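Re: [weldu-speakers] bio pages, please read

Hi all, quick one, on my way out the door.

Bio pages for the September lineup are half done. Still missing favorites from 5 of you. Favorite food, favorite book, favorite place to visit, whatever you like. Keep it short, the Pratar site chops anything past 960 characters and it doesnt warn you.

Someone on the list wrote:

> Do we have to redo the whole bio if we spoke at Fekodari last
> year? Mine is the same except the food.

No. Just send the line that changed. I'll paste it in tonight.

Also the fee. Weldu pays 40 dollars a talk, up to 2 talks per person. Mileage is seperate, use the Grulto form.

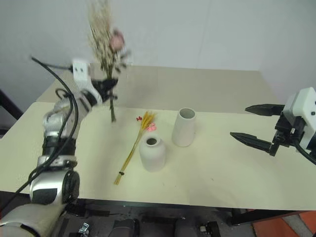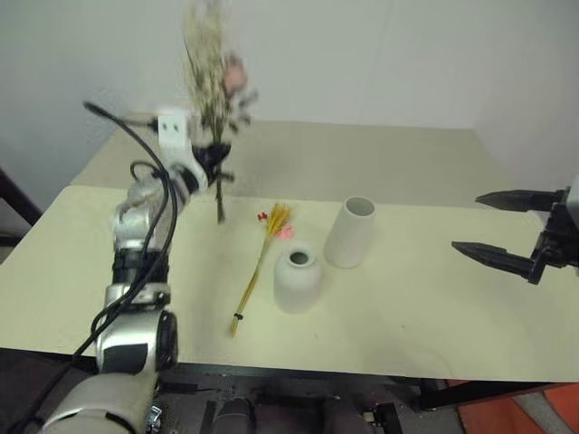
Dried flowers, both of them.

Fekodari office wrote back on the bios too, and they would like the hometown line put back in at the top, becuase schools ask for it when they book. Also they want "favorite quote" kept to one sentence, last year a few ran to half a page.

Fine by me on both. So: hometown first, then favorites, then talk titles. Plain text in the email body please, no attachments, Pratar eats them.

More tomorrow. Gotta run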